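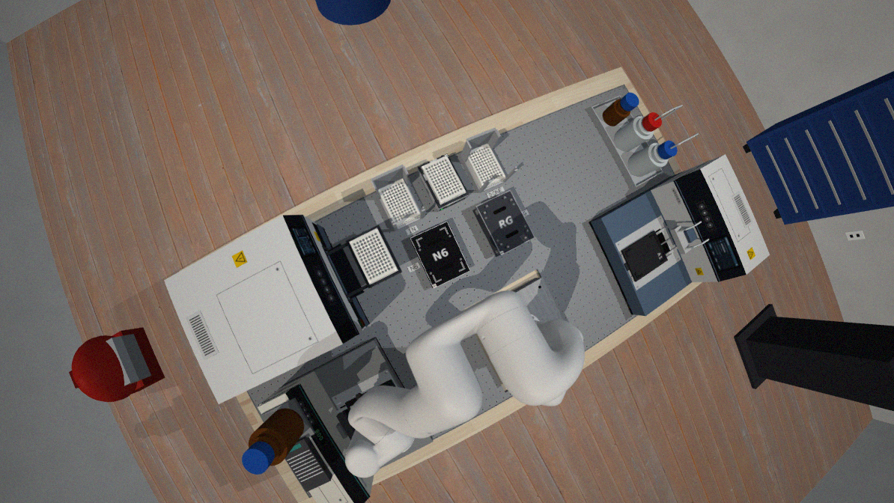
The robotics club at the Clivard Institute meets at half past four, when the last practical class has left the building. It has 19 members, most of them in their second year, and for the whole of the spring term they have been occupied with one undertaking: teaching a robot arm to run a small laboratory in simulation.

The project is known as Hosine. It was set up under the direction of Glykeria Sarantis, who teaches automation at the Institute, and it forms the club's entry for the Siltel Student Challenge. Entrants must programme an arm to carry plates between instruments on a virtual bench. Each team is allowed 200 trial runs before its work is assessed, and no single run may last longer than 33 minutes.

"Students arrive expecting to write clever code," Ms Sarantis says. "They spend the first month learning where everything is."

Every place on the bench at which a plate may be set down has to be defined in the program, and the approach to it defined separately. Members keep these details in a shared log, together with the reason for every run that was stopped early. The positions marked N6 and RG take up several pages of it.

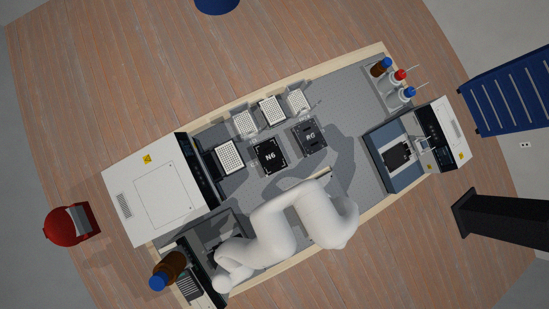 Dividing the work

The club works in three groups. The first plans the arm's movements and the second writes the order of tasks. The third, which the members call Samir after the name of its test program, does nothing but look for faults. Its findings are read out at the start of each meeting — a custom that was unpopular at first and is now strictly observed.

Much of the term's effort has gone into the instruments with open compartments. On the open deck an arm can come down on a plate from above with room to spare. Reaching into a compartment calls for a lower path and a slower speed, and the wrist must be turned to the correct angle before it enters. The movement group rewrote this part of the program twice before the fault-finders would accept it.

Assessment takes place in July. The Institute has agreed to keep the room open until seven in the evening for the preceding month.

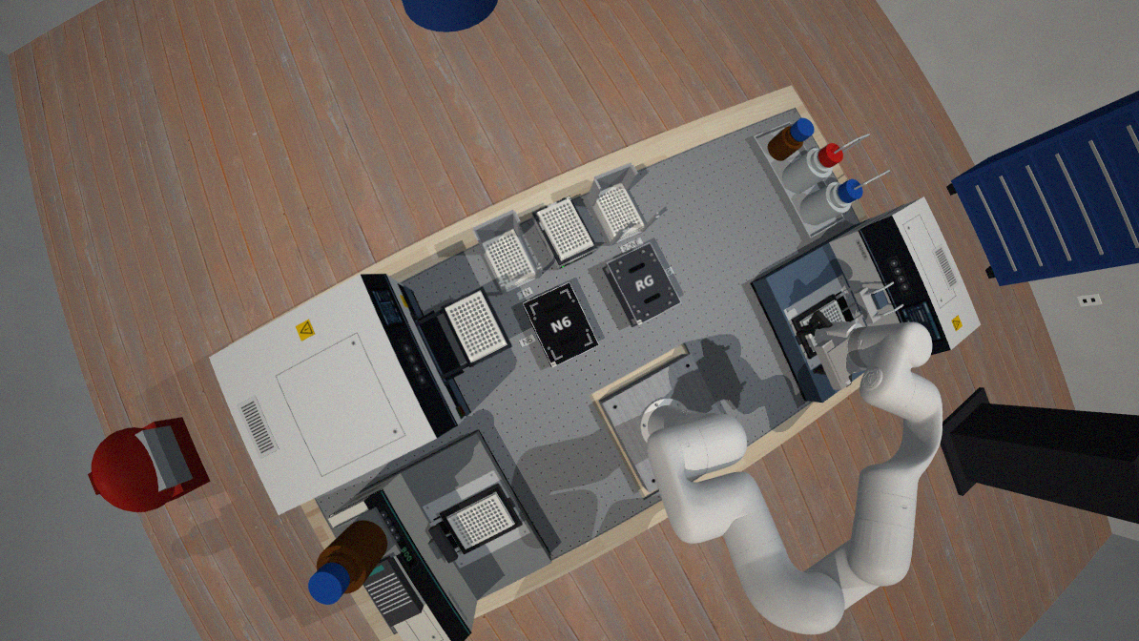
Do students need programming experience to join?

Previous experience is not required. New members attend an introductory course of six sessions, after which they choose a group. Applications for the autumn intake may be left at the Institute's main office, and 60 places are available on the course.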